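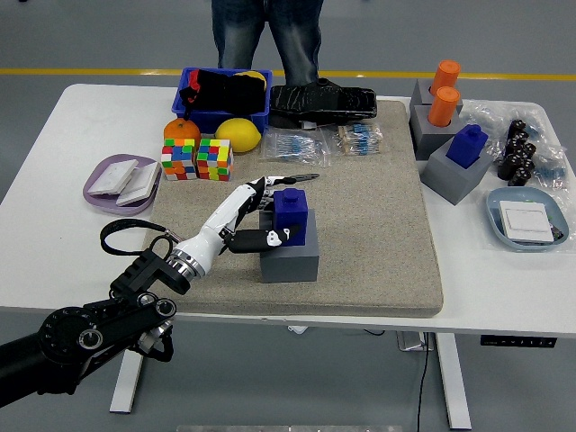 Robot hand and blue block on a tan mat.

Notes for week two: who counts as an employee?

Okay, so last time we got as far as the basic split between employees and independent contractors, and then I ran out of time telling you about my summer job. Sorry! These notes pick up from there and cover the tests, the two worked cases and the reading. Have them with you in class, I'm going to refer to them a lot.

The label doesn't settle it

Plenty of people sign a piece of paper that says "independent contractor" at the top and think that's the end of the story. A court or an agency will look at the paper, sure, but then it looks at how the work gets done. If I call you a contractor and then tell you when to show up, what to wear and how to hold the broom, the heading on the contract isn't going to help me much.

The control test

This is the oldest one and still the one you'll meet most. Who decides how the job is done? Notice I said how. Every customer gets to say what they want at the end. If you hire a plumber you can say "fix the leak", and that doesn't make the plumber your employee. Things that point toward employment: set hours, required training, close supervision, having to ask before you take a day off. Things that point away: picking your own jobs, hiring your own helper, working for several customers in the same week.

The economic reality test

I like this one better (you don't have to). It asks whether the worker depends on this business for a living or is really in business for themselves. We look at who put money into the equipment, whether the worker can make a profit or take a loss through their own decisions, how long the relationship lasts, how much skill is involved and whether the work is a central part of what the company sells. No single item wins. You weigh them all up, and two sensible people can come out in different places. That drives some of you crazy every year and I'm sorry, it's just the subject.

First worked case: Dusteder

Dusteder is a cleaning outfit with 61 cleaners on its books, all signed up as contractors. They buy their own supplies and can turn down any job. But if a cleaner turns down three in a row, the offers dry up for a month – and the company sets the price the customer pays. Cleaners go out with a checklist of 30 items and a supervisor drops by to tick them off.

Kamran Marwat did a great job arguing the company's side when we tried this one out in section. He leaned hard on the right to refuse. Write down your best answer to him before class. My hint: a right that costs you a month's income every time you use it may not be worth a lot. 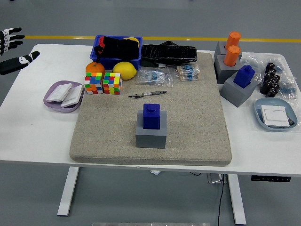

Then ask yourselves about the money. A cleaner who can't set the price can only earn more by working more hours, and that looks a lot like wages to me. On the other side, the supplies do come out of the cleaner's own pocket. How much weight would you give to a mop and some spray bottles? Compare that with a trucker who owns the truck.

Second worked case: Skendatik

This one is harder. Skendatik publishes training manuals and uses a freelance editor who has worked for them for 12 years. She works from home, on her own schedule, and nobody checks anything except the finished pages. Easy, contractor? Well, they're her only customer. She hasn't looked for another one since her second year, and they send her a fruit basket in December like they do for everyone on staff.

The control test and the economic reality test pull apart here. I want you to be able to say why, in a couple of sentences, without looking at your notes. Forget the fruit basket, by the way. Somebody always builds a whole essay on the fruit basket.

What rides on the answer

Overtime, minimum wage, unemployment insurance, workers' compensation, the employer's share of payroll taxes, the right to organize. It's possible to be an employee for one law and a contractor for another, so always start by asking which law we're talking about. If you put that question in the first line of your exam answer I will be so happy.

Reading and the short paper

Read the Arkovden packet up to the part on staffing agencies. The Abbasi chapter is optional but it's short and pretty funny in places. The short paper is out of 100 and is due 2011-08-24, on paper, in my mailbox. Pick either worked case and argue the side you don't agree with. Amna Abbasi has the sign-up sheet for section swaps (no relation to the chapter, she gets asked) so see her if you need to move.

Next week we do joint employers, where two companies both say the worker belongs to the other one. Bring the staffing agency pages with you.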